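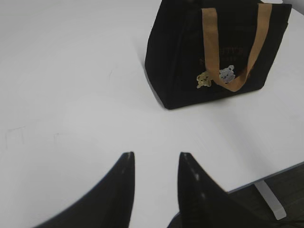 3.2. Recogida de demostraciones

Las demostraciones se obtuvieron por dos vías. En la primera, que llamaremos guiado manual, el operador coge el brazo por la muñeca y lo lleva hasta el objeto con los motores en compensación de gravedad. En la segunda, la teleoperación, maneja el brazo desde un puesto contiguo con el mando Sindgate y ve únicamente lo que ve la cámara de muñeca. El manual de Sokmont califica la primera de «intuitiva» y la segunda de «inmersiva». Nuestros operadores emplearon otros adjetivos, que no se recogen en el anexo.

Figura 1. Vista de la cámara de muñeca en la tarea «bolsa»: bolsa de tela negra con asa de color caramelo sobre la mesa blanca; en primer término, los dos dedos de la pinza.

La tarea consiste en enganchar el asa, levantar la bolsa y volver a dejarla en pie. Elegimos un objeto blando con asa flexible porque la literatura anda sobrada de cubos rígidos, que se dejan agarrar con una docilidad que no hemos vuelto a encontrar en ningún otro cuerpo. En la posición de la figura 1, el asa cae por delante en forma de U y los dedos de la pinza, todavía separados de la bolsa por una franja amplia de mesa, apuntan hacia ella. Una persona resuelve lo que falta sin pensarlo. Cuando se le pide que lo piense, lo resuelve bastante peor, y de ahí proceden buena parte de los episodios descartados.

El conjunto Wamamard contiene 1.142 episodios válidos, grabados por tres operadores en dos mesas. Cada episodio comprende las imágenes de la muñeca, las posiciones articulares y la apertura de la pinza. Se excluyeron otros 33 en los que la bolsa acabó en el suelo, el brazo alcanzó un límite articular o el operador se dirigió al robot en términos que desaconsejaban conservar el audio. Desde entonces no grabamos audio.

El guiado manual produce trayectorias suaves y un problema conocido: la mano del operador entra en la imagen. Una política entrenada con esos episodios puede aprender que el momento de cerrar la pinza es aquel en que aparece un pulgar, conclusión razonable con los datos disponibles e inútil en cuanto el pulgar se va a comer. Para evitarlo, cada trayectoria guiada se reprodujo después sin operador, con la bolsa devuelta a su posición inicial, y solo se conservaron las imágenes de la reproducción. El procedimiento, tomado de Fontana con cambios menores, duplica el tiempo de grabación y pone a prueba el carácter.

La teleoperación no requiere esa segunda pasada, pero introduce vacilaciones. Cerca del asa los operadores se detienen, retroceden y vuelven a intentarlo – la cámara se acerca tanto a la tela negra que la profundidad se convierte en una cuestión de fe. Probamos a recortar las pausas de forma automática y abandonamos la idea al comprobar que el filtro eliminaba también la espera previa al cierre, necesaria para que el asa deje de balancearse tras un roce. Las pausas se mantienen, por tanto, en los datos publicados.

Las etiquetas de inicio de agarre se asignaron a mano. Shayne Prendergast revisó todos los episodios y fijó como criterio el primer fotograma en que ambos dedos quedan a los lados del asa, con independencia de si llegan a cerrarse. Los casos dudosos se concentran en las aproximaciones oblicuas, donde un dedo tapa al otro. En ellos se conservó la etiqueta junto con una marca de incertidumbre, que el entrenamiento descrito en la sección 4 utiliza para reducir el peso del fotograma en la función de pérdida.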